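Notebook, Horgan kitchen scene, July
Written by Valentyna Sydorenko

Morning

Continued with the place-into-bowl task in the Prostora simulator. The grasp planner from Udari is unchanged since the last entry. Today I look only at the release step and at what the wrist view gives to the perception node.

Yesterday's batch had 2,000 episodes, and 1,482 of them passed the success check. I replayed 30 of the failed ones by hand. Most of them are not grasp failures. The fruit is well held, the arm comes over the bowl, and then the planner waits for a pose estimate which never becomes stable. After the timeout it goes back to the home position with the fruit still in the fingers.

I stopped one episode near the bowl and saved the views, so that we can discuss on the same material. 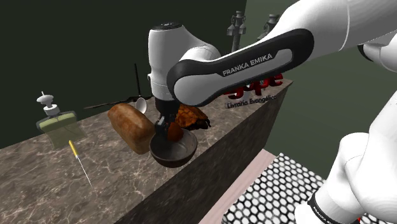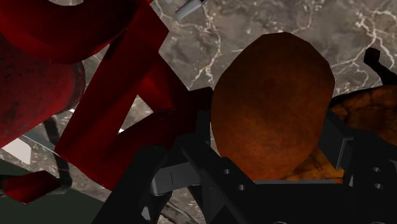 One outside view with the fruit over the bowl, and one close view at the gripper.

What I think from the close view: the held object and the crusty brown food are beside each other and the colours are near. The segmentation joins them into one mask, so the centre of the mask moves to the side and the filter rejects it. I checked this in the log and the mask area jumps in the same steps where the pose is lost. The marble with the white veins I suspected first, but I changed it to a plain grey texture and the result was the same.

Changes to try

1. After the grasp is confirmed, stop to estimate the object pose from the camera. Use the gripper pose plus the offset saved at closing time.
2. Keep the mask only as a slip check, with a loose threshold. I start with 65 per cent overlap.
3. Lower the release height a little. Ladbridge branch has a parameter for this already, please do not add a second one.
4. Run again with the same seeds, otherwise we cannot compare.

Point 1 is done before lunch and compiles. Point 2 has still a frame error - I transform the offset two times somewhere, probably in the wrapper.

To ask: is the timeout counted in simulation time or in wall time? The log is not clear on it.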